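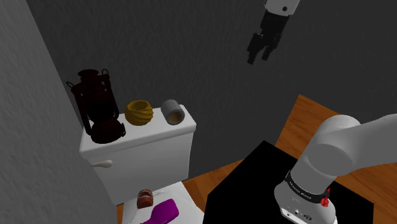

Ranoven Matte Mineral Paint for Bathrooms and Laundries

Ranoven is a water-based wall paint made for small, steamy rooms, and we're a bit in love with it. Most bathroom paints dry to a shine that shows up every bump in the plaster. This one dries flat and chalky, with a soft depth of colour that changes through the day - and you can still wipe it down with a damp cloth!

The range has 11 colours. Clotell is our favourite dark grey (try it on one wall and keep the others pale), while Poulain is a warm off-white that works with nearly any tile. If you like a greenish tint, have a look at Lurirex.

Sizes: 1 litre and 4 litre tins
Finish: matte
Coats: two over a primed wall, three if you're covering a strong colour
Recoat after: 4 hours
Clean up: soap and water
Smell: very mild, gone by the next morning in our own bathroom

It goes on happily over plaster, cement render and old paint that's been washed and lightly sanded. Rough render drinks up more than you'd expect, so order the bigger tin. Please don't use it inside a shower recess or on the floor.

Dayana Escobedo mixes all our sample pots by hand and will gladly match one to a towel, a tile or a bit of old lino if you post it in. Sample pots cover a patch big enough to live with for a week, and I'd really encourage you to do that with the darker greys, as they can lean blue under a cool bulb.

New tins of Clotell arrive in November. Smaller orders can be picked up from the shop - ask for Lợi Tiêu at the counter.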